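Chapter 7

Learning from Demonstrations Recorded by Hand

Before you start

You should be comfortable with the idea of a policy as a function from observations to actions (Chapter 3) and with the behaviour cloning loss worked through in Chapter 5. The section on camera models in Chapter 4 will help with 7.4, but you can read the rest without it.

Key terms: demonstration, embodiment gap, wrist view, relative action, latency matching, held-out site

7.1 The cost of a demonstration

In Chapter 6 every demonstration was collected by teleoperation. A person moved a leader arm, a follower arm copied the motion, and the computer stored joint positions and camera images side by side. The data were clean. They were also slow to collect, and they all came from the room where the follower arm was bolted down.

The second problem turned out to matter more than the first. A policy trained at one bench learns that bench. It learns the colour of the tabletop, the direction of the light and the height of the shelf behind the work area. Move the arm to another room and success rates drop, often to a level where the policy can't be used at all. Adding more demonstrations from the same bench does very little to fix this.

One answer is to leave the arm behind. The person carries only the gripper, with a wide-angle camera fixed to it, and does the task directly. The camera records what the gripper sees and the motion of the gripper is recovered afterward from the video. Because the same kind of gripper and the same camera are later mounted on the arm, the images seen in training and the images seen in use look much alike near the fingers, which is where most of the useful information is.

The running case in this chapter is the Palell study, in which Clementina Coelho and her co-workers set out to teach an arm to pick up and sort clothing. Cloth is a hard test for any method of this kind. A garment has no fixed shape, it hides parts of itself, and the best place to grasp it changes each time it is dropped. The study collected 735 demonstrations in ordinary homes, using furniture and clothes that were already there.

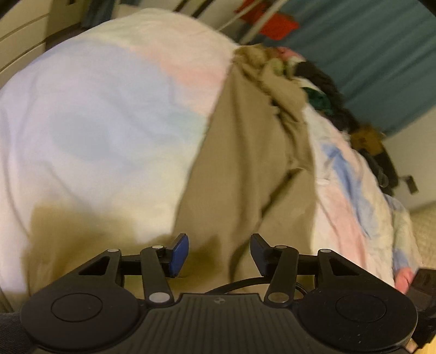

Figure 7.1 Wrist view from a hand-held gripper, with the fingers open in front of a piece of khaki fabric on a bed.

Two features of Figure 7.1 will come up again. The first is that the gripper takes up much of the lower part of the view. Its fingers always appear in nearly the same region of the image, so the policy can judge how far a fold of cloth is from the fingertips without being told where the camera is in the room. The second is the strong lens distortion. Straight edges on the furniture curve. The Palell group left the distortion in, for reasons we take up in 7.4.

7.2 From video to actions

A video is not yet a demonstration in the sense of Chapter 5. For each image we also need an action, and the person holding the gripper has no joint encoders in their arm. The actions have to be built in three steps.

First, the path of the camera is estimated from the video, together with readings from a motion sensor in the camera body. Second, the opening between the fingers is measured in each image. Third, the path is rewritten as a series of relative actions, each one giving the next position of the gripper as seen from its present position. Relative actions need no shared origin, so a recording made in a bedroom and one made in a laundry room can go into the same training set.

The first step is the one that fails most often. A plain wall or a large stretch of unmarked fabric gives the estimator few points to follow, and a fast turn of the wrist blurs those it has. In the Kellstead recordings, made early in the project, 40 demonstrations were thrown out on these grounds. After that, operators were asked to begin each recording with a slow sweep of the room – a small change that cut the losses in later sessions.

7.3 What carries over and what does not

Suppose a policy has been trained and is now running on an arm. Three differences remain between the person and the machine.

Reach. A person can lean over a bed and turn the wrist to almost any angle. The arm may have no joint solution for the same pose. Demonstrations that the arm can't follow should be filtered out before training, using the kinematic check in Chapter 2.

Timing. Images reach the policy late, and the arm responds later still. If the delay is ignored, the fingers close after the cloth has slipped past them. The method known as latency matching measures both delays and drops the actions that are already out of date.

Force. A person feels the cloth pull and eases off. None of this is stored in the video. The policy sees only the motion that resulted, and it may pull harder than it should when a sleeve is caught.

Coelho tested the trained policy at two held-out sites, Pirnier and Kozłowski, neither of which appeared in the training data. We look at those results in 7.5, where the main question is how many different rooms a training set needs before a policy begins to work in a new one.

Discussion

1. A group has time to record 914 demonstrations. They can make all of them in one home or divide them among several. What would you want to know about the task before giving advice?

2. Relative actions remove the need for a shared origin. Name a household task for which the absolute position of the gripper would still be needed.

3. Look again at Figure 7.1. Which parts of the background might a policy wrongly come to depend on, and how could you test whether it had?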